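Home | Contents | Chapters | Glossary | For Instructors

Food Studies > Pantry and Table > Dry Goods

Chapter 2: Grains on a Plate

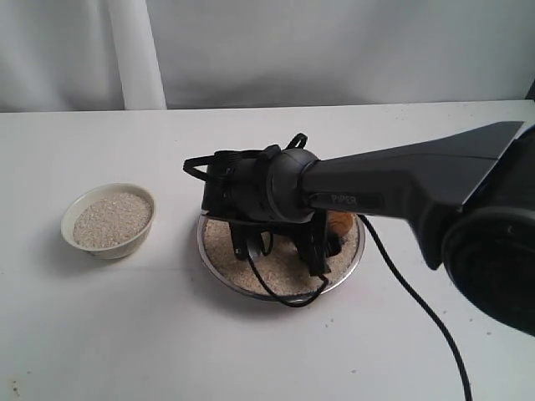
Figure 2.1 A shallow stainless steel plate spread with pale grains, with a small white bowl of similar grains to its left.

Most of us meet dry grain in a bag, and we stop paying attention to it shortly after the bag is open. It goes into a jar, or it goes into the cupboard with a clothes peg on it, and there it stays until somebody knocks it over. At that point everyone in the house learns something about granular materials, usually on hands and knees.

This chapter begins with that lesson and tries to get it over with before dinner. A dry grain is a solid, as anyone who has bitten an uncooked one will confirm. A cupful of grains is harder to classify. Tip it and it pours. Stop tipping and it sits in a heap, with sloping sides, in a manner no self-respecting liquid would tolerate. The steepness of those sides is called the angle of repose, and it depends on the shape of the grains, how rough they are and how damp the cupboard has been.

The container has its say as well. A deep bowl keeps its contents to itself. A shallow plate, like the one in Figure 2.1, lets grain lie in a thin, even layer, where a stone or a husk has fewer places to hide. Cooks have sorted rice and lentils on wide, flat dishes for a very long time, and the method has resisted improvement, including several improvements sold to the author's mother.

A plate also lets you see what happens when something larger is put in with the grains. Set an egg or a small potato down on a bare plate and it rolls to wherever it was always going to roll. Bed it in a layer of rice and it stays put, held up by grains that have shuffled aside and packed against it. Wálter Cabrera, whose kitchen notes are quoted throughout this book, used the trick at his Girberg cooking school to steady eggs for decorating. He recorded it under the heading "Rice, other uses of", between a doorstop and a failed attempt to rescue a telephone.

You will need very little equipment for the work ahead. Weigh out 280 grams of uncooked long-grain rice and keep 20 grams of it aside in a small bowl for topping up. A rimmed plate is best. The rim looks decorative until the first time you work without one, after which you will own a better broom. Work on a plain, light-coloured surface if the grains are dark, and a dark one if they are pale – or do as most students do, and find the strays on Friday with a bare foot.

Section 2.1 deals with pouring and heaping. Section 2.2 takes up sorting and cleaning, and Section 2.3 considers storage, including the vexed matter of the clothes peg. Readers who have already spilled something may turn directly to the sweeping table on page 119.

Key terms: angle of repose, granular material, husk, packing, rim

Previous | Next | Back to Contents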